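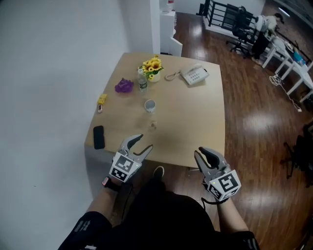
4. Preparing a song night with Vosto

This section is for the person who will host the evening. It supposes that you have already installed Vosto on your computer and that the two microphones are paired (see section 3). If the microphones are still showing a red light, please go back and finish the pairing first.

4.1 Making the song list

1. Open Vosto and choose Library. The first time, the programme needs a few minutes for reading the song catalogue. Do not close the window during this.

2. Press New List and give it a name. The name can be changed later, but guests who have already joined will continue to see the old one until they join again.

3. Add songs with the plus sign. One list can hold 300 songs. When the list is full, the plus sign becomes grey.

4. If a song exists in several versions, Vosto shows them under each other. The version marked "Stage" has the long introduction and the applause from the concert. For a party we recommend the version marked "Radio".

Note: Some songs are in the catalogue only with a backing track and without words on the screen. They have a small empty circle beside the title. You can still sing them, of course, if you know the words by heart.

4.2 Setting the key and the voice guide

1. Select a song and open the Key panel.

2. Move the slider to the left for a lower voice or to the right for a higher voice. There are 7 steps in each direction. Most of the big pop ballads were recorded for very high voices, and two or three steps down is quite normal.

3. Decide if you want the voice guide. This is a quiet singing voice which follows the melody. You can choose between Gusta (lower, slow vibrato) and Cabello (higher, more bright).

4. Press Try to hear a short part of the chorus. The key is saved for this song only – it is not applied to the rest of the list.

Caution: Do not use the voice guide at full volume together with open loudspeakers. The microphones will pick it up, and a loud whistle can follow. Keep the guide in the lower half of its slider.

4.3 Inviting the guests

1. Press Open the Room. A code of five letters comes on the screen.

2. Ask the guests to enter the code on their telephones. They do not need an account.

3. Each guest can now choose songs from your list and put them in the queue. By default, one guest may have two songs waiting. You can change it under Room, Limits.

4. To move a singer forward, hold the name and pull it up. The guest receives a message that the turn has changed.

Note: For duets, both singers must accept before the song enters the queue. If the second singer does not answer, the song stays under Waiting and it does not block the others.

4.4 Keeping the recordings

Vosto records every performance unless you switch this off in Room, Recording. Please ask your guests before the first song whether they agree, and especially the parents if children are singing.

1. After the last song, press Close the Room.

2. Choose the recordings you want to keep. The memory has place for 200 performances. The ones that are not chosen are erased when you leave the page, and we are not able to bring them back.

3. Use Manach, the small editor included in the programme, if you wish to cut the beginning or to make the voice louder against the music.

Caution: The backing tracks are licensed for private use. Do not put the recordings on a public channel.

Text of this section: Zoila Montoya
Last revised: Jun 4, 2023

Related topics
Pairing the microphones
The sound arrives late: what to check
Adding your own lyrics
Using Vosto with a television
Changing the language of the menus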